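チケット 658
件名:「片付け完了」の判定が現物と合わない(マグ、水切りラック)
製品:Gullitz 双腕セル
評価ツール:Testa
起票:Plendham 設備係
対応:Kanico サポート Karabo Dlamini
起票日:2022年11月19日
状態:保留(起票者確認待ち)
優先度:中(起票時は「高」、Kanico側で変更)

■ 起票内容

Plendhamの共用キッチンで使うかどうかを決めるため、9月からGullitzのセルを置かせてもらっています。作業は、台の上に出ている食器をつかみ、水切りラックへ入れること。それだけです。洗うのも拭くのも人間で、機械の受け持ちは最後の「置く」だけなのに、その「置く」がまだ信用できません。

困っているのは次の点です。Testaの画面で「完了」と出た回を現物と突き合わせると、完了とは呼びたくないものがかなり混ざっています。

・マグがラックの針金に寄りかかっているだけで、台を軽く叩くと動く
・口が上を向いたまま入っていて、これでは水が切れない
・持ち手が隣のマグに引っかかっていて、人が片方を取ると両方ついてくる
・汚れの付いたマグが、汚れの付いたままラックに入る

四つ目は仕様の外だと言われるのを承知で書いています。うちの利用者からすれば、ラックに入っている食器は「使ってよい食器」です。機械が何を見てラックに入れたかなど、誰も気にしません。

導入前の説明資料には「家庭の台所でそのまま使える柔軟性」とありました。家庭の台所でそのまま、という言い方は引っ込めてもらいたいです。少なくともうちの台所では、まだそのまま使えていません。

再現手順:
台の左側に食器を並べ、右側にラックを置く。
作業「食器をラックへ」を選んで開始。
終わるまで手を出さない。
Testaの結果を控え、ラックの中身を目で見て、手でも触る。

期待する結果:「完了」と出たら、人が何も直さずに済むこと。
実際の結果:だいたい直しています。

■ Kanico 初回返信(Karabo Dlamini)

お問い合わせありがとうございます。ご指摘の件、確認いたします。

まず「完了」の意味ですが、Testaは作業終了時に対象物がラックの領域内にあり、把持が解除され、落下を検知していないことをもって完了としています。安定性と向きは判定に含まれておりません。汚れの有無も同様です。

社内の評価では同じ作業を700回を超えて実施しており、上記の条件での完了率は十分に高いものでした。お客様の環境との差を調べたいため、次の情報をいただけますでしょうか。

・使用している食器の種類(材質、表面の仕上げ)
・照明の条件
・把持の瞬間に滑りが見られるか
・ソフトウェアの更新状況

■ 起票者返信

順にお答えします。

食器は普段使いのものです。釉薬のかかったマグ、ガラスのコップ、金属のカップとポット。変わったものは出していません。光る、透ける、丸い、という台所にいくらでもあるものばかりです。評価用に艶消しのカップだけ使えと言われたら、その時点でこの話は終わりにします。

照明は天井のもの。増やしても減らしてもいません。夕方になると窓のほうから光が入る日があり、そういう日はガラスのコップの前でしばらく止まります。止まるのはかまわないのです。間違った場所をつかむよりずっといい。

滑りは見られます。ただし毎回ではありません。

更新は案内が来たものをすべて入れました。入れるたびに「把持が改善しました」と書いてありますが、何がどう改善したのかが書かれていないので、こちらでは比べようがありません。次からは更新内容に、対象にした食器の種類を書いてください。

ついでに、完了の定義について。

領域内にあって、放していて、落ちていなければ完了。そういう基準なら、うちの厨房に入って最初の日の新人でも全員合格します。新人に求めているのはその先で、次に取る人が取りやすい向きに入れること、隣とぶつけないこと、汚れていたら流しに戻すこと。この三つを教えるのに半日もかかりません。機械のほうは二か月かけて、まだ一つ目で引っかかっています。

評価回数の多さは、私にはあまり意味がありません。完了の条件がゆるければ、何百回やっても数字はきれいに出ます。社内評価の回のうち、人が後で触って直した回がどれだけあったのか、そちらの記録はありますか。

■ Kanico 返信(Karabo Dlamini)

ご返信ありがとうございます。

人の手直しの有無は記録しておりませんでした。この点は社内でも議論になりまして、次回の評価から項目に加える方向です。

滑りについて、切り分けのために下記をお試しください。

手順A:指先のパッドを乾いた布で拭く。
手順B:パッドの縁に摩耗がないか見る。削れや白っぽい傷が目立つ場合は交換品をお送りします。
手順C:把持の方式を「縁つまみ」に固定し、マグだけで試す。
手順D:把持の方式を「胴つかみ」に固定し、同じマグで試す。

■ 起票者 作業記録

手順A。拭きました。布に少し黒いものが付きました。拭く前と拭いた後で動きの違いは分かりません。

手順B。縁に薄い灰色の擦れがあります。先端の細い板のほうにも、白っぽい擦れと小さな欠けが見えます。どの程度から「目立つ」になるのか基準がないので、交換品を送ってください。消耗品ならば値段と寿命も教えてください。導入の説明のときにこの話は出ませんでした。

手順C。縁つまみ。片方の指がマグの内側、もう片方が外側に回り、陶器の壁を挟む形になります。理屈は分かります。胴は太くて指の開きが足りないし、持ち手は向きが毎回違う。薄いところを挟むのが確かなのでしょう。

ですが衛生の面から言うと、マグの縁は人が口をつけるところです。うちの規則では、洗い終わった食器の縁と内側には素手でも手袋でも触らないことになっています。台も触り、ポットも触り、倒れたコップも触った指が、そのまま縁を挟むわけです。洗う前の食器なら文句はありません。洗った後の食器でこれをやるなら、指のほうを誰かが洗うことになります。その誰かの時間は、省力化の試算のどこにも入っていませんでした。

それから、白いマグに青緑の筋の汚れが付いたものが一つあります。インクかマーカーのように見えますが、何なのか確かめていません。消さずに、あえてそのまま使い続けています。機械がこれを避けるか、避けないか、途中で態度を変えるかを見たかったからです。 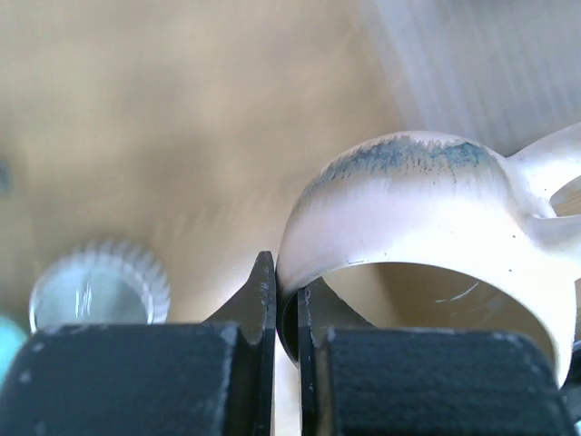 手順Cの続き。縁つまみだと、挟む深さで結果が変わります。浅いと持ち上げたときにマグが回り、持ち手の重みで首を振ります。首を振った状態でラックに近づくので、針金に当たる場所が毎回ずれる。深いと安定しますが、今度は放すときに指が抜けにくく、少し引きずります。引きずるときの音がどうにも嫌な音で、同僚が隣の部屋から見に来ました。割れはしていません。

人間なら、持った瞬間に重心がずれていると気づいて持ち替えます。持ち替えは一呼吸で終わります。この機械にも腕は2本あるのだから、片方で支えて片方で持ち直せばよさそうなものなのに、少なくとも今の作業設定では、それをやるところを私は見ていません。左は左、右は右で黙々とやっています。

手順D。胴つかみ。細い金属のカップなら胴をつかめます。マグはだめでした。開き切った指が胴に当たって押してしまい、台の上を滑っていきます。滑っていくマグを追いかけて、また押す。台の縁の手前で私が停止を押しました。Testaにはこの回が「中断(操作者)」と記録されています。原因欄に「操作者」と出ると、後で一覧を見た人には私が邪魔をしたように読めます。表示を変えてください。

手順AからDまでの感想。悪いのはパッドではないと思います。パッドを新しくしても、縁をつまむ以外に持ちようがないことと、持った後のずれを直さないことは変わりません。

■ Kanico 返信(Karabo Dlamini)

詳しい記録をありがとうございます。

交換用パッドを発送いたします。価格と推奨交換時期は別紙で同梱します。説明が漏れていたことをお詫びします。

縁への接触についてはご指摘のとおりです。現状の指の形状では、口径の大きいマグに対して縁つまみが優先されます。持ち手を使う方式は開発中ですが、持ち手が奥を向いている場合に一度回す動作が必要で、その動作の確実性がまだ十分ではありません。

双腕での持ち替えは、機能としては存在します。ただ「食器をラックへ」の作業設定では無効になっています。有効にすると所要時間が延び、評価の時間制限に収まらない場合があるためです。

「中断(操作者)」の表示は「停止ボタンによる中断」に変更する要望として登録しました。

■ 起票者返信

正直な返事で助かります。特に持ち替えの件。

つまり、時間内に終わったことにするために、確実に終わらせるための動作を切ってあるわけですね。うちでは時間制限など要りません。夜のうちに片付いていればよく、朝までかかってもかまわない。持ち替えを有効にした設定をください。それで遅くなっても苦情は言いません。

開発中の機能については、できたときに聞きます。できる前に聞くと期待してしまい、期待した分だけ査定が甘くなるので。

ラック側の話も追加しておきます。

うちのラックは平らな針金の網と、立った針金の仕切りがついた普通のものです。縁に白い小さなフックを掛けてあります。このフックが厄介かと思っていたら、今のところ問題になっていません。問題は中身が増えたときです。空のラックに最初の一つを入れるのは、まあ、うまい。二つ目もどうにか入る。その先は、前に自分が入れたものが邪魔になります。

人間がラックを埋めるときは、最初の一つを置く段階で最後の一つの場所まで考えています。考えているというより、何年もやって手が覚えている。奥から詰める、背の高いものを端に寄せる、持ち手の向きを揃える。Gullitzはその都度、今いちばん置きやすい場所に置いているようです。入れる順番を決めているのは誰ですか。人が決めて渡しているのか、機械が選んでいるのか、画面を見ても分かりません。

■ Kanico 返信(Karabo Dlamini)

順番は、手前にあり把持しやすいと判定したものから機械が選んでいます。ラック内の配置については、先の物を見越した計画は行っておりません。ご推察のとおりです。

持ち替えを有効にした設定ファイルをお送りします。版は4です。適用後、左右の腕が中央付近に同時に入らないよう待ち時間が入りますので、止まったように見えることがあります。故障ではありません。

■ 起票者 作業記録(版を入れ替えた後)

設定を入れ替えました。適用に一度失敗し、セルの電源を入れ直したら通りました。エラーの文面は「不明な理由により」です。不明なら仕方ありません。

遅くなりました。文句は言わないと約束したので、事実だけ書いておきます。途中で手を出したくなるくらいの遅さです。

仕上がりはよくなったと思います。ここは公平に書きます。マグの首振りが減り、ラックの針金に当たる回も減りました。口を下に向けて入ることが増えたのは、持ち替えで向きが変わるためでしょう。狙ってやっているのかどうかは分かりません。下向きに入った次の回に、同じマグを平気で上向きに入れたりします。

ガラスのコップは相変わらずです。近づいて、止まって、戻る。こちらが少し位置をずらしてやると取れることがあります。位置をずらしてやっている時点で、私が片付けたほうが早い。

ポットは、指がうまく閉じないまま胴の丸みに沿って逃がしてしまいました。倒れてはいません。ポットはもともと対象外とのことなので、障害には数えません。ただ、台の上にポットがある台所で動かないと、台所用とは言えないでしょう。

混み合ったラックでの右腕の動きは、まだ見ていて肩に力が入ります。もう入っているマグのあいだに黒い指を押し込むようにして降りていくので、隣の食器に触れずに済むかどうかは運のように見えます。運ではないのだと思いますが、私にはその区別がつきません。区別がつかないものを夜の無人の台所に置いて帰れるか、というのが最初からの疑問です。

上司への報告には次のように書くつもりです。洗い場の省力化の役には立たない。見学者には受けがよい。試用の延長には反対しないが、購入には反対。

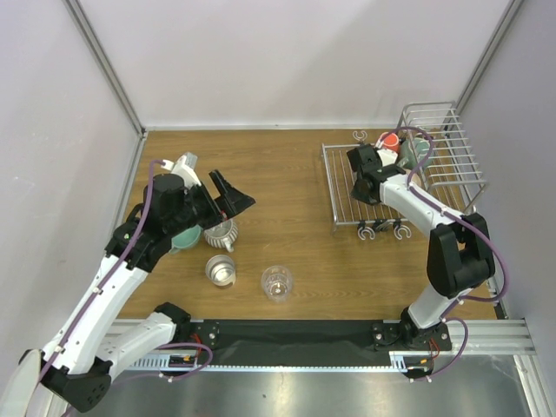

Marthinus Jacobs:横から失礼します。同じGullitzを部品の仕分けで使っています。起票された方の不満はだいたい私も通った道ですが、結論だけは違うことを書きます。うちでは機械に合わせて台のほうを変えました。置く場所に浅い受けを付けて、そこに落とし込めば多少ずれても収まるようにしたら、手直しがほとんどなくなりました。ラックを普通の針金のものから、一つずつ仕切られたものに替えてみてはどうでしょう。機械に器用さを求めるより安く済みます。縁の件は分かりません。うちの部品は誰も口をつけないので。

■ 起票者返信

Jacobsさん、ありがとうございます。受けを付ける案は理屈として納得しますし、工場ならそうするべきだと思います。

ただ、台所のほうを変えてよいなら、機械に腕は要らなくなりませんか。一つずつ仕切られた棚があって、決まった向きで食器が来るなら、食洗機のかごに人が入れるのと変わりません。そのかごはうちにもうあります。Gullitzを試している理由は、ばらばらに置かれたものをそのまま片付けてほしいという一点なので、ばらばらに置くなと言われると、試す理由のほうがなくなります。

とはいえ試さずに断るのも不公平なので、仕切りの広いラックを一つ借りてきます。結果はこのチケットに足します。

■ Marthinus Jacobs 追記

おっしゃることは分かります。ただ、人間だって台所は人間に合わせて作ってあるわけで、棚の高さも蛇口の位置も全部そうです。機械だけ何も合わせてもらえないのは少し気の毒な気もします。それと、Testaの完了条件は利用者側で足せますよ。設定の「判定」から「静止確認」を選ぶと、放した後にしばらく見ていて、動いたら未完了にしてくれます。初期状態では切れています。説明書の終わりのほうにしか書いてありません。

■ 起票者 作業記録(静止確認を有効にした後)

教えていただいた静止確認を入れました。こういうものは最初に返信するときに案内してほしかったです。

入れたところ、Testaの「完了」は目に見えて減りました。寄りかかっているだけのマグは、ゆっくり傾いて落ち着くまでに少し動くので、そこで未完了になります。私の目で見た出来と、画面の表示がようやく近づきました。完了が減って満足しているのは、この建物で私だけです。

静止確認で拾えないもの:
・口が上向き(動かないので完了になる)
・持ち手の引っかかり(同じ)
・汚れ(同じ)

青緑の汚れのマグについて。試した範囲では、避けるそぶりは一度もありませんでした。汚れの側をつかむことも、反対側をつかむこともあり、違いは見て取れません。模様のあるマグと区別しろというのが無理なのかもしれません。私たちは、それが模様でないことを一目で知っています。どうやって知っているのかと聞かれると、説明に困りますが。

借りてきた広い仕切りのラックも試しました。マグはよく収まりました。ガラスのコップは、つかめた回に限ればよく収まりました。入る数が減るため、うちの一晩分の食器にはラックが二つ要り、台に二つは載りません。

■ Kanico 返信(Karabo Dlamini)

静止確認のご案内が漏れておりました。申し訳ございません。Jacobs様、補足をありがとうございます。

現時点での整理です。

・完了判定:静止確認を初期状態で有効にするよう変更します(次の版で対応予定)。
・向き判定:マグの口の向きを条件に加える要望として登録しました。時期は未定です。
・縁への接触:既知の制約として説明資料に明記します。
・持ち替え:台所向け設定では有効を標準とします。
・汚れの検出:対応予定はありません。
・資料の「家庭の台所でそのまま使える」という表現:営業部門に修正を依頼しました。

以上をもって本チケットを解決済みとしてよろしいでしょうか。

■ 起票者返信

解決済みにはしないでください。「対応予定」と「登録しました」は、うちの台所ではまだ何も変えていません。保留でお願いします。

汚れの検出を「対応予定はありません」とはっきり書いてくださったことには感謝します。時期未定と書かれるより、こちらの予定が立ちます。当面、汚れの確認は人がやります。確認する人は食器を一つずつ手に取って見ることになり、手に取ったらラックに入れるところまではほんの少しなので、たぶんそのまま入れてしまうと思います。機械の出番がどこに残るのか、試用が終わるまでに考えておきます。

縁の件だけ、もう一度。洗う前の食器を流しに運ぶ作業なら、縁をつまんでも誰も困りません。割れ物を運ぶ道のりは長くなりますが、向きも水切れも関係ない。下げるほうの作業設定はありますか。なければ作れますか。購入に反対する気持ちは変わりませんが、そちらなら見てみたいです。

■ Kanico 返信(Karabo Dlamini)

下げる側の作業設定は、標準ではご用意がありません。記録を取れば作成は可能です。実際の食器と流しの配置で腕を動かしていただく必要があり、その作業はお客様側で行っていただくか、弊社から人を出す形になります。費用は別途お見積もりします。

チケットは保留のままといたします。

■ 起票者返信

見積もりをください。人を出していただく場合の分と、こちらでやる場合の分を別々に。こちらでやる場合は、腕を動かして教えるのに要する時間の目安も書いてください。その時間でうちの係が普通に食器を下げたら何日分になるか、並べて報告に載せます。

パッドは届きました。別紙の交換時期は読みました。値段のほうが入っていません。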